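# Cardboard as a Weed Barrier in a Community Garden

Ainhoa Cordero
Introduction to Soil Science, final project

## Background

Sheet mulching means covering the ground with paper or cardboard and then putting compost or wood chips on top. The cover blocks light, so the weeds under it die back, and the cardboard breaks down over time. Gardeners at the Tapsell plots have used black plastic for years. It works, but it tears and has to be thrown away. I wanted to see if plain cardboard could do the same job for one growing season.

The main weed at Tapsell is bindweed, which spreads by roots that can go down several feet. Crabgrass and dandelion are also common there.

## Materials

Each plot was 60 square feet. I used 2 plots, one with cardboard and one with bare soil as a control. Both were mowed short in November and watered the day before setup.

Only brown boxes with no glossy coating were used. Most of them came from the recycling area behind the Truvent warehouse. Boxes with heavy color printing were left out. Tape and labels do not break down in soil, so they should be removed before the cardboard goes on the ground. I found that tape came off more easily if the box was opened out flat first.

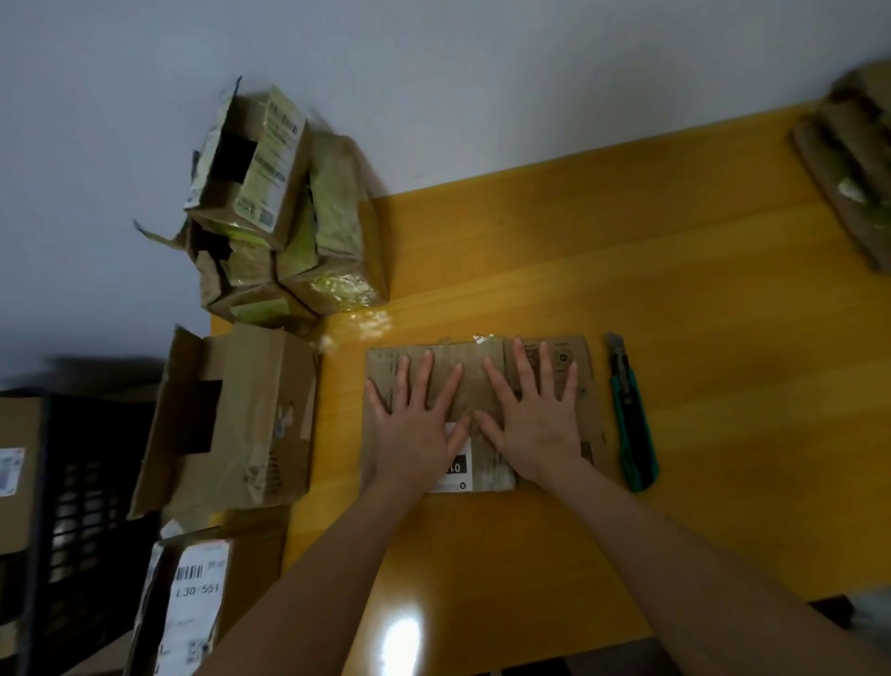
## Method

1. Lay the cardboard with at least six inches of overlap at every edge.
2. Soak it with a hose until it bends without cracking.
3. Cover it with three inches of wood chips.
4. Leave the plot alone until spring.

From April on, I pulled and counted every weed in both plots once a week. The count was done by plant, so a bindweed stem with several branches was counted as one.

## Results

By the end of June I had pulled nearly 800 weeds from the control plot and 58 from the cardboard plot. Most of the weeds in the cardboard plot were bindweed, and most of those came up where two sheets met. Crabgrass was almost absent.

The soil under the cardboard was also darker and easier to dig, but I did not measure moisture, so I can't say how much of that came from the wood chips.

## Problems

The control plot had no wood chips. A better test would have a third plot with chips and no cardboard. Wind lifted one corner in December and it stayed up for a week before I noticed. I would use a wider overlap next time, maybe ten inches, and put bricks along the north side.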